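Handheld gripper, second camera mount

I spent most of May swapping parts on the handheld gripper, and the wrist camera took more of that time than the fingers did. The old mount put the lens too far back. With the jaws open, a good part of every recording was housing and cable, and small objects went out of view before the fingers closed on them.

The replacement bracket is from Praketti. It moves the camera forward 10 mm and tips it down slightly. I kept the same lens and the same controller (a Vadulik, firmware 341) so that only the geometry changed. The Kramer fingers stayed on too. They are flat-faced and black, and black is what I want near a lens: the pale printed set I had before threw off the auto exposure whenever the jaws came together.
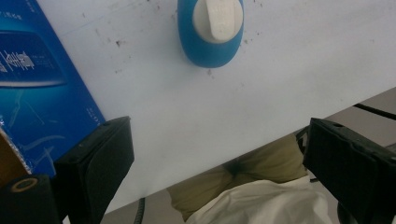
View from the new mount, fingers open over the white board.

Both fingers stay in view when they are apart, and the gap between them is clear. Cable is still visible at the sides. I can route the one behind the left finger through the bracket, but that means cutting a new connector, so it will wait.

The white board is a hard case for exposure. Mirjam Van Wijk suggested locking it at a fixed value and accepting dark corners. I tried that at 65 percent of the auto setting and the finger edges were easier to segment. Shiny wrappers remain a problem either way – the highlights move with the wrist and the tracker grabs them as features.

I ran 100 open-close cycles with each mount. The old one lost the fingertips in 10 of them. The new one lost them in two, both with the wrist rolled hard to the left. I have not checked whether that is the bracket flexing or the tracker.

Valentina Olivares has lent me a Drurkanen camera with a wider lens. It is heavier, and the bracket holes do not line up, so I need an adapter plate before I can compare the two. Same cycles, same exposure lock. The bracket screws also need thread locker; one had backed out half a turn by the end.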